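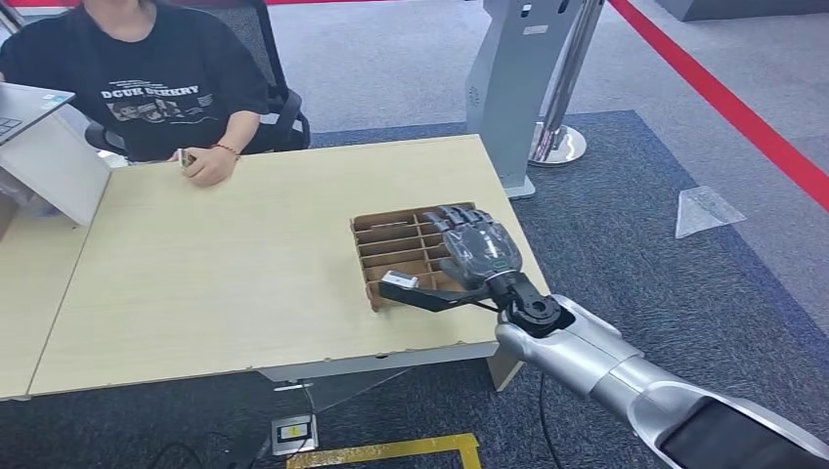
1/11/21

Started on the second box of family papers this morning, the one that came down from the attic with the lid taped on. Most of the top layer was receipts. My grandfather seems to have kept every receipt he was ever handed, and he folded each one in four, so they all have to be opened flat before you can tell what they are. The desk chair with the mesh back and the pale wood table are the best place for it, as the dark dining table shows every bit of dust and makes the old paper hard to see. The black DGUK BAKERY T-shirt fits the work too, because the first bundle I got through was all bread and flour bills.

The bread bills are from Lindum, which was the store two streets over from the house my mother was born in. She always said they ran an account there and paid it off when the crop money came. I had my doubts, but the slips bear her out. They run all summer with nothing paid, and then in October there is one marked settled in full, with a purple stamp. I put those in order and clipped them together.

Under them was the receipt for the piano. I knew there had been a piano, because there is a dent in the parlor floor where one leg stood, but I had never seen a price. It was a used Kruger upright, $262 delivered, with $8 extra for the bench. He paid $90 down and the rest by the month. The payment card is there as well, with a set of initials for each month and two months skipped in the winter. I remember being told the piano was a gift from an aunt. Either she gave them the down payment or the story got better over the years. I wrote a note to ask my sister which version she was told.

Stopped for lunch. Soup, and the end of the ham.

The afternoon was slower. There was a long envelope from Ketow with the seed orders in it, and a calendar with the rain written in by hand. Grandfather's writing is hard to read when he was using a pencil, and some of it has rubbed away. I kept the calendar and set the seed orders aside for my cousin, who still has the farm and may want them. Two of the receipts had stuck together and I left them alone. I read somewhere that you can loosen them with a little steam but I don't trust myself to do it.

The last thing I looked at was a delivery note from Gondier for 1,000 bricks. That has to be the chimney, or else the wall by the well, and I don't know which one came first. There is no year on it, only the day and the month. Mother would have known. I should have gone through all this with her ten years ago when she offered, but I was busy and the boxes were heavy, and we talked about something else.

I have the good ones in plastic sleeves now and the rest back in the box in bundles. I need more sleeves, the kind without the holes, and a soft pencil for writing on the backs. Three boxes still to go, and the smallest of them smells of mothballs, so that one can wait on the porch for a few days.

Bed at ten. Cold again tonight.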